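Unit 4: Planning and Budgeting for a Small Robot Arm Station

Course notes, Introduction to Workplace Automation
Week 6 handout

Before you start

Read these notes alongside the costing sheet you were given in Week 5. You will need the sheet for the exercise at the end. Dollar amounts are Canadian and do not include tax unless the notes say so.

Last week we looked at what a task needs from a robot: reach, lift, speed and how exact it has to be. This week we put prices to it. Most of the class project groups will be planning a single bench station, so that is the size of purchase we cover. The same steps work for larger equipment, with more signatures.

1. Write down the task first

A purchase request that starts with a model name is hard to defend. Start with one sentence that says what will be moved, from where, to where, and how often. For the bench stations in this course the sentence is usually something like "pick up a light, soft object from a fixed plate and put it in an open box beside the plate."

That sentence already tells you a good deal. The load is light, so hobby-grade servo motors may be enough. The object is soft, so a simple gripper with two plain fingers can be considered. The plate is fixed, so you can begin without a conveyor or a moving base. The box is open, so the arm has to clear a low wall and does not have to deal with a lid.

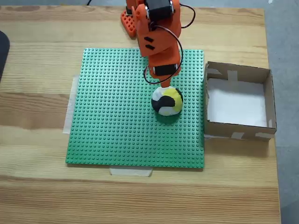 If the task sentence has the word "various" in it, rewrite it. "Various parts" can double the cost of a gripper. Name the heaviest part, the smallest part and the one with the most awkward shape, and plan for those.

2. The three kinds of arm you will see quoted

Printed kits. The links are 3D-printed plastic and the joints are driven by servo motors that can be replaced one at a time. The purchase price is low and the assembly time is high. Spare links can be printed in-house if you have a printer and someone to run it.

Assembled desktop arms. These arrive built and tested, usually with the supplier's own software. They cost several times as much as a kit. Repairs often mean sending the arm back.

Light industrial arms. These are outside the budget for this unit. They also bring in guarding and safety review, which we cover in Unit 7.

For the class exercise we use two suppliers. Dilham sells a printed kit, and Clitik sells an assembled desktop arm. Use the quotes exactly as printed on your sheet, even if you find another price elsewhere.

3. Purchase price and station price

The most common error in last year's assignments was to stop at the price of the arm. The arm does no work until it is powered, connected to a computer, fixed to something solid and given a work surface. Add all of it up and call that the station price.

The Lowther station is our worked figure. The kit was $710. The finished station, with a computer, power supply, two cameras, mounting hardware, spare servos and assembly labour, came to $3,639. The kit was less than one-fifth of the total.

Go through these headings for your own station:

Arm and gripper
Power supply and cables
Computer and software licences
Cameras and stands
Clamps and mounting plate
Table or bench
Work surface, containers and test objects
Spare parts
Assembly and setup labour
Training time for operators
Shipping, duty and tax

Some of these will be zero because you already own the item. Write the zero in. A blank line makes the reader wonder if you forgot it.

4. Cheap items that still belong in the plan

Tape, boxes, baseplates and balls do not cost much, and people leave them off. Put them under one line called consumables and test materials. The amount is small, but the line shows that you have thought about what the arm will be handling and how it will be held in place.

Masking tape is fine for holding a work surface down during early trials. If the station is meant to run for months, budget for a bolted or clamped surface. When a surface shifts, taught positions may have to be set again, and that is paid labour.

Buy test objects in pairs if the supplier is likely to change the design. A new size or a new covering means your earlier results no longer compare.

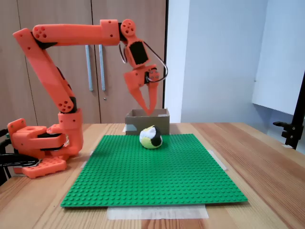
Notes prepared by Heledd Lloyd
Applied Technology, Unit 4 | Revised June 9, 2026

5. Space

Measure the table, then measure the area the arm can reach at full stretch. The second is nearly always bigger. An arm that folds neatly over its work can still swing well past the table edge if it is sent to a wrong position. Note what stands behind and beside the table, including cupboards, doors that open outward and anything at elbow height.

Allow room for stands and clamps too. A clamp needs a free length of table edge and clearance underneath. Check for a rail or drawer under the tabletop before you order.

Cables need slack. The wrist and the gripper both move, and a cable cut to the shortest length will pull at the end of travel. Order the longer cable set if there is a choice.

6. Spares and down time

With servo-driven arms, plan on replacing motors. Gripper and shoulder motors tend to go first, the gripper because it is often left squeezing and the shoulder because it carries the rest of the arm. Hold at least one spare of each motor type used.

Ask each supplier these questions in writing:

Are single motors sold, or only complete joints?
Where do the parts ship from?
How long is the usual wait?
Are the print files supplied with a printed kit?
Who pays freight on a warranty return?

Keep the replies with your quote. At Tullell, a training shop we use as a case in Unit 5, the arm sat idle for 13 working days over a part that was not stocked in Canada. The part was inexpensive. The idle days were charged to the project at the full labour rate.

7. Labour

Kit assembly hours should be estimated by the person who will do the work. If that person has not built one before, add half again. Setup is separate from assembly. It includes joint calibration, camera placement, and running the task by hand until it goes the same way each time.

Don't hide labour under "in kind". If staff time is not being charged to the project, show the hours and put a zero in the dollar column.

8. Timing the purchase

Many organisations close their books to new orders in December. If your plan falls late in the year, get the long-wait items ordered first: motors, cameras and anything coming from overseas. Tables, tape and boxes can be bought locally in the last week.

A staged order is often easier to get approved. Stage one is a single station with one set of spares. Stage two is the second station, released once the first has met the target you set. Write the target into the request so both sides know what is being measured.

Exercise

Work in your project groups. Using the costing sheet:

1. Write your task sentence. Keep it to 30 words.
2. Fill in the station price for the Dilham kit and for the Clitik arm, using every heading in Section 3.
3. Add one year of spares and consumables to each.
4. Add a labour charge for three days of down time, at the rate on your sheet.
5. Recommend one option in 135 words or fewer. State the total, the main risk and who will look after the station.

Hand in the sheet and the recommendation together, with all group members' names on the first page. Rounded totals will be sent back for correction.

Reading for next week: Unit 5, Sections 1 to 3, and the Tullell case.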